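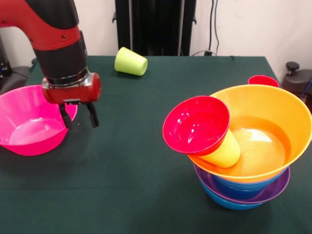 One user of the January draft asked why "basin" and "bowl" were kept as separate headwords when half the replies treat them as the same thing. They are kept apart in this release as well. The merge is easy to make after download and impossible to undo if it is made before, so the choice is left to the user. The column head_merged gives the combined form for anyone who wants it.

Hosura Household Words
Data card, release of 3/2/24

Contents

Hosura is a table of everyday English words for household vessels, with the uses people gave for each. It holds more than 800 replies to a written questionnaire. Each row is one reply to one prompt. Prompts were short written definitions, such as "a wide, open vessel used for mixing" or "a vessel for washing up in". Respondents wrote down the word they would use at home, then any other word they knew for the same thing.

The table was compiled at Ilholm and checked against the Edell word list, an older set of headwords kept in the same archive. Where a reply matches an Edell headword, the match is recorded. Where it does not, the field is blank.

Files

replies.csv: one row per reply, UTF-8, comma separated
prompts.csv: prompt text and prompt code
heads.csv: headwords, merged forms and Edell matches
changes.txt: changes since the draft

Columns in replies.csv

reply_id: whole number, not reused between releases
prompt_id: matches prompts.csv
word_raw: the reply as written, spelling untouched
head: the headword assigned by the compiler
head_merged: see the note at the top of this file
use_note: free text, often blank
age_band: one of 5 bands, or blank if not given
region: one of 7 areas, or blank if not given
certainty: 1 to 3, as marked by the respondent

Certainty is the respondent's own mark. It says how sure they were that others in the household would use the same word. It does not measure how sure the compiler was of the headword. Doubtful headwords carry a question mark at the end of the head field, and this should be stripped before counting.

Spelling and cleaning

Raw replies have had leading and trailing spaces removed and nothing else. Capitals are as written. "Pudding bowl", "pudding-bowl" and "puddingbowl" are three raw forms under one headword. Plurals go under the singular unless the respondent noted a difference in meaning. Brand names used as common nouns have been replaced in word_raw by the token BRAND, and the original forms are not published.

Place names in use_note were removed by hand. Some may have been missed. Report any that remain, giving the reply_id.

Known faults

The oldest age band is over-represented in every area. Weights are not supplied.

The prompt for a serving vessel (code V4) was reworded after the draft. Replies to both wordings are present under the same code. The column to separate them by was lost in conversion from the Vlček format, and we have not been able to rebuild it. Leave V4 out of any comparison between areas.

Blank certainty values in the draft were written as 0. They are now blank. Scripts that filter on certainty > 0 will need to allow for empty strings.

"Dish" was given for nearly every prompt by at least one respondent. It has been left in place.

Suitable uses

Teaching, small studies of word choice, and checking of glossaries. The replies are written forms only, so the table has no bearing on pronunciation. It is too small for estimates below area level.

Licence

Free to use and change with credit to Hosura Household Words. The Edell headwords may be quoted in part but not republished as a list.

Corrections

Send corrections as a plain text file with reply_id, field and proposed value on each line. Corrections to head are considered. Corrections to word_raw are accepted only where the reply was wrongly copied from the form.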